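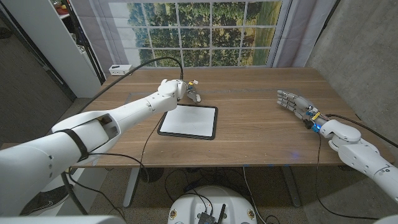 I have wanted a proper desk for drawing since we moved to Follham, and for most of that time I've been making do with whatever flat surface had the fewest plates on it. My tablet has lived on top of the fridge, on the ironing board and, for one bad winter, in a drawer with the tea towels. What I kept coming back to was a plain table with enough depth to put the tablet flat in the middle, turned a little the way I hold paper, and still have space behind it for a small figurine to draw from. A medium-brown top with the grain running across and grey metal legs is as much design as I need. I don't want drawers and I don't want a hutch.

I started looking properly in 2009, gave up, and started again this year. The first thing I learned is that most things sold as desks are too shallow. You put a tablet down, you put your forearms down, and whatever you are drawing from ends up against the wall or on the floor. The second thing is that a glossy top is a nuisance. Any small light near the table comes back at you off the surface, and after an hour of line work it gets tiring. I had a glass desk at my old job at Henness and I used to cover half of it with a grey towel.

So I went for a dining table. My friend Žofie Bartoš has been telling me to do this for years. She paints miniatures and works at a kitchen table she bought second-hand when she was a student, and it has outlasted two flats and one marriage. Her rule is to sit at the thing before you pay for it, with your elbows where they'll be, and stay there until the shop gets annoyed. I did that in three shops. In one of them I was asked if I was waiting for somebody.

Height matters more than I expected. I'm short, and a dining table is made for eating at, so my shoulders creep up when I draw for a long stretch. I fixed that with a higher chair and a box under my feet. The box is ugly but it works, and I'm not spending money on a footrest while the box is holding together.

The other change is that I've stopped tilting the tablet. For years I used a stand because everyone said it was better for your neck. It probably is, but the stand rocked whenever I leaned on the bottom corner, and my lines went wobbly in the same spot every time. Flat, it stays put. I get up more often now and walk to the letterbox and back.

Cables are still a problem. I've tried clips, tape and one of those fabric sleeves, which the cat took apart in an afternoon. Thiện Tăng from my drawing group reckons the answer is to bring the power down from above so nothing drags along the top near your hand. I can see the sense in it, but I rent, and I'm not putting a hook in the ceiling without asking.

On figures to draw from, I keep to one at a time. When I had the whole shelf out I'd spend the evening rearranging them and not draw at all. A small grey and white one is good practice. With so little colour on it you have to look at the shapes, and if there's a bit of yellow or orange you can leave that for last. I do nine quick sketches, then one slow one, then I turn it and start again. Most of the quick ones get deleted.

The group is meeting again in June and we're each meant to bring a finished page. Mine is a bird and I haven't got the feet right yet. I'm going to have another go at them tonight once the dishes are done.

Posted 5/27/19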